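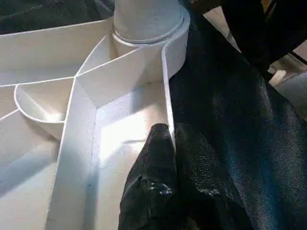

4.2. Comparación de pinzas en la bandeja compartimentada

El segundo bloque de ensayos compara dos juegos de dedos montados en el mismo sistema bimanual: los dedos con recubrimiento negro texturizado (en adelante, Zenura) y un juego rígido de referencia sin recubrimiento (Zedix). El controlador fue el mismo en ambos casos, una ley de impedancia cartesiana ejecutada por el módulo Lục, con las ganancias fijadas en la sección 3.4 y sin reajuste entre configuraciones. La bandeja es una pieza blanca de plástico moldeado con paredes finas que se cortan en ángulo. Esta geometría obliga a introducir el dedo junto a una pared vertical, y el margen lateral depende tanto del grosor del recubrimiento como del error de estimación de pose.

Cada juego se evaluó con el mismo protocolo. El brazo se aproxima desde arriba, busca contacto con la pared más próxima y desliza el dedo a lo largo de ella hasta alcanzar la posición objetivo. Un intento se considera válido si la fuerza estimada permanece por debajo del umbral durante todo el deslizamiento y la bandeja no se desplaza de su posición inicial. Se registraron 1.565 intentos en total, repartidos entre los dos juegos y los dos brazos. Las imágenes de muñeca se adquirieron a 30 fotogramas por segundo y se sincronizaron con las lecturas articulares mediante el reloj del controlador.

La cámara de muñeca ofrece una vista cercana de la zona de contacto, pero el propio brazo y su funda textil pueden ocupar una parte considerable del campo visual. Además, las paredes y el fondo de la bandeja son del mismo blanco, y con iluminación directa el contraste entre ambos se reduce. Por este motivo, la estimación de pose combina la vista de muñeca con la de una cámara situada en la cabeza, cuya calibración se describe en el apéndice B.
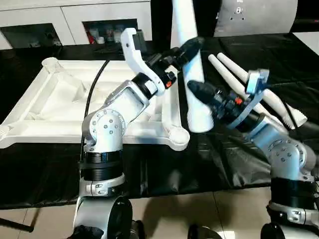

Figura 5. Montaje bimanual visto desde la cámara de cabeza, con las pinzas de ambos brazos junto al tubo blanco vertical y la bandeja a la izquierda.

La superficie de trabajo se cubrió con una lámina de plástico negro para separar los objetos blancos del fondo. La lámina produce reflejos que el segmentador Itudent confundía con bordes de objeto en la versión inicial. Se añadieron al conjunto de ajuste 377 imágenes anotadas manualmente, en las que los pliegues brillantes se marcaron como fondo. El resto de los parámetros de entrenamiento no se modificó y el número máximo de iteraciones se mantuvo en 3.000.

Los dedos Zenura toleraron mejor los errores laterales de aproximación. Al tocar la pared, el recubrimiento cede y el controlador dispone de más tiempo para corregir la trayectoria antes de alcanzar el umbral de fuerza. A cambio, la fricción adicional dificultó el deslizamiento en los compartimentos estrechos, sobre todo en los tramos curvos. Con los dedos Zedix el deslizamiento fue más regular, aunque la mayoría de los intentos no válidos se produjo en el primer contacto. La diferencia entre brazos fue menor que la diferencia entre juegos y no se analiza por separado.

Estos resultados se limitan a una sola bandeja y a una velocidad de aproximación constante. No se midió el desgaste del recubrimiento, que podría alterar la fricción en series más largas. La sección 4.3 repite la comparación con una consigna de fuerza variable.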